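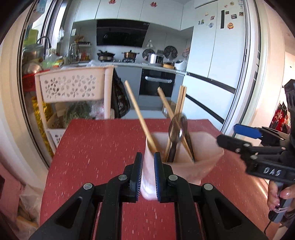

夹住筷子筒的近侧筒壁,筷子还在里面

手酸。先把今天的东西记下来,不然明天又忘光。2021年4月2日,厨房那张红桌子,餐具归位这一项。

项目代号还是Cono,没改名。任务说起来一句话:筷子、勺子、铲子一类的东西散在桌上,一根一根收进筒里。人手做大概都不用想,换成两只手持夹爪来示教,就什么都要想了。夹爪拿在手里,人走动作,轨迹录下来,后面拿去训策略。没有主从臂,没有遥操作的延迟,这是好处。坏处是人会偷懒,手腕一转就过去了,真机的关节未必转得过去。

所以第一条规矩:慢。我自己录的时候老觉得已经够慢了,回放一看,还是快,筷子头都糊成一片。去年9月在Sturemstead那边录叠毛巾,也是这个毛病,一直没改掉。

第二条,先扶后放。筒是塑料的,轻,一只手去插筷子,筒就跟着跑。左爪先把筒壁夹住,一指在外一指在里,右爪再动。夹的时候别使劲,薄壁的会变形,口一变形筷子就进不去了。这个我试了好多遍才找到手感,写不清楚,反正就是指垫刚贴上、再多收一点点。

第三条,失败了不要停。筷子掉了就掉了,接着捡,捡起来继续放。以前我们掉一次就重录,结果训出来的策略一掉东西就傻在那里,夹爪悬在半空一动不动。现在掉了再捡的片段单独打标签,留着。Widmer那套标注表里本来没有这一栏,我自己加的,叫“补救”,名字土,先用着。

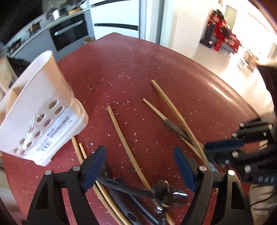

散开的一桌,筷子和金属工具混着放

再说筷子。细,两头不一样粗,平躺在桌面上的时候夹爪要压得很低,指尖几乎蹭着台面。压低了容易刮,压高了夹空。我的办法是先夹靠中间的位置,提起来一点,再用另一只爪接一下,换到靠后的位置,然后竖起来往筒里送。多一次交接,时间长了,但成功率好看很多。直接夹尾端一把提起来也行,就是会晃,筷子一晃筒口就对不准。

两根贴在一起的最烦。夹一根带起来一根,算一次还是算两次?标注的时候吵过。现在的规定是先拨开再夹,拨开这个动作也录进去。拨的时候用指尖侧面轻轻推,别从上往下戳,戳下去筷子会弹。

金属的东西又是另一回事。重心偏在一头,夹柄的话头会往下坠,一转就滑。要靠近头那边夹。反光也讨厌,高光跟着镜头跑,深度那一路经常是一块洞。红桌面倒还好,有斑点,特征多,跟踪不怎么丢。之前在Evbridge用过一张纯白的桌子,位姿飘得没法看,录了半天基本都废掉,到现在想起来还心疼。

数据量记一下:到今天为止这个任务一共录了605条,全部任务加起来3,941条。原来定的目标是餐具这一项先凑够1,000条再训第一版,我觉得可以提前试试,哪怕训出来很烂,至少知道烂在哪里。一直闷头录、不看结果,心里没底。

今天废了19条。大部分是我自己的问题,起始位置没归零就按了开始。还有几条线缠住了手腕,动作变形,看着就不像正常人干的活。下次开录之前先把线理一遍,贴在小臂外侧,别让它垂到桌上扫到筷子。这条写在这里提醒自已。

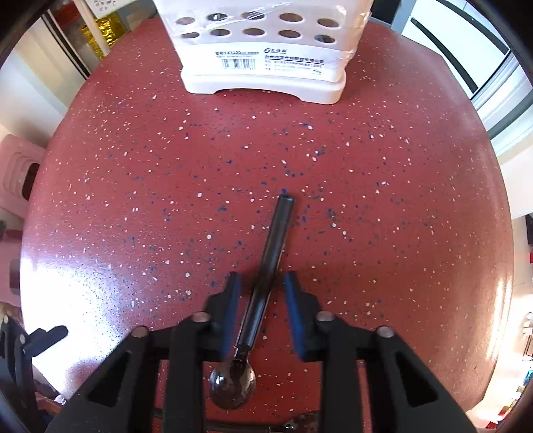 勺子我是放在后半程录的,难度其实比筷子低,柄有宽度,好夹。麻烦在勺头,弧面,夹爪从上面下去容易把勺子顶得转圈。试了三种夹法:夹勺头两边,夹脖子,夹柄。夹脖子最稳,但是每次角度都不太一样,策略能不能学到同一个东西,不知道。夹柄最像人平时的习惯,可是放进筒里的时候勺头朝上还是朝下,得先想好,半路改主意的那种轨迹最难学,回头要看看能不能筛掉。

筒也要换着用。只用一个筒,学到的就是那个筒。高的矮的、带隔断的不带隔断的,位置也挪一挪,不要老放在同一个角上。我有个坏习惯,每次收拾完顺手就把筒放回原位,录了好几十条才发现筒的位置根本没变过。唉。现在改成每录完十条挪一次,手机定了提醒。

光线也是。下午窗户那边亮得厉害,桌面有一块发白,过一阵又移走了。本来想拉窗帘,后来想想算了,真机以后也要在这种光里干活,就这么录。晚上开灯再补一批,白天晚上各一半差不多。

还有夹爪本身。蓝色指垫有纹路的那副摩擦大一些,夹筷子不容易打滑,代价是放手的时候偶尔会粘一下,筷子跟着指垫往上带。松手以后停半秒再抬,别急着抽。半秒就够,停太久策略会学会发呆,这个也吃过亏。

螺丝每天收工要拧一遍。转轴那几颗松了以后两指合不齐,肉眼看着没什么,夹细的东西立刻就露馅。

明天要做的:
线先理好
晚上的光补一批
勺头朝上朝下定一个规矩,写进标注表
“补救”那一栏跟大家对一遍,别各标各的
先拿现有的训一版看看,小模型就行

手真的酸,握了一下午,虎口那块都红了。先到这,训练结果出来了再更。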